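How to run a simulated arm demonstration for visitors

Posted 13/05/2024 by the Fomanard workshop team

These are the steps we use when a group comes in to watch the arm work in simulation. They were written for our own staff after the last open day, and two other sites have asked for a copy since. They assume you already have the Truler viewer installed and a task that runs from start to finish on your own machine. Setting up a new task is covered on a separate page.

Before the visit

Pick the task the day before and leave it alone after that. Last July we changed the start position on the morning of a school visit and spent the first part of the session looking for a reset that no longer matched the saved file.

Keep the group to 13 people or fewer per session. With more than that, the back row can't read the screen and starts its own conversation. If you have a larger group, split it and run the session twice. The second run usually goes better.

You need one computer for the simulation, one large screen, and a second computer with the same task loaded in case the first one stops. Turn off updates and notifications on both. Set the large screen to mirror the computer, not extend it, or you will be steering the arm with your head turned sideways.

Choosing what to show

Visitors follow a task better when there are few things on the table. We use a plain white table and one large fixture in a bright color. A cluttered table is fine for testing but people ask what every item is for, and the session runs over.

Open the task in Truler and load the overview first. Leave it up while you introduce the session. Once everyone knows where the arm and the table are, switch to the close view, with the gripper low in the picture. Most of the session is spent there.
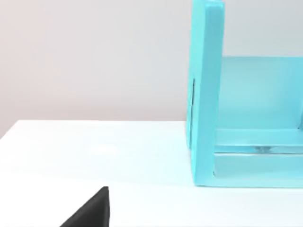
Close view in the simulator: fingertip of the gripper at lower left, cyan fixture at right.

Give people a moment with the close view before you move anything. Very little of the gripper may show, so point to the black fingertip on the screen and say what it is. Then point out the fixture. Only part of it fits in this view, and someone will want to know how big it is, so go back to the overview once and then return.

Running the session

1. Load the task and check that the start position matches your notes. The name of the saved position should appear at the top of the Truler window.

2. Tell the group what the arm is going to try to do. One sentence is enough. Leave the details of the control software until someone asks.

3. Run the task once at full speed without talking.

4. Reset, then run it again at half speed. Stop before the gripper reaches the fixture and ask the group where they think it will go next. Children are quick at this. Adults tend to wait for each other.

5. Let up to 4 visitors steer the arm by hand. Give each of them 2 minutes and reset between turns. Keep the speed limit at 85 percent or the view jumps and people lose track of the finger.

6. Finish with a run that goes wrong. We keep a saved one where the approach is too far to the left. Visitors ask more about that run than about the clean ones.

If something goes wrong

The picture freezes: wait a few seconds, then reset the task. If it is still frozen, switch to the second computer and carry on from the same step.

The arm ends up under the table: reset. This happens when a visitor pushes the stick all the way down and holds it. It does no harm.

The colors look washed out on the large screen: lower the screen brightness. A white table against a pale wall is hard on older projectors, and the far edge of the table can disappear completely. Check this with the room lights on – that is how you will be running it.

After the visit

Write down which questions you could not answer and add them to the shared notes. Save any hand-steered runs the group liked under the date of the visit. Put the speed limit back to your normal setting before you close Truler, as it is kept between sessions.

Groups who want to see a physical arm can be booked in at the Hubmann site. Ask for the demonstration room there, and send the group size with the request.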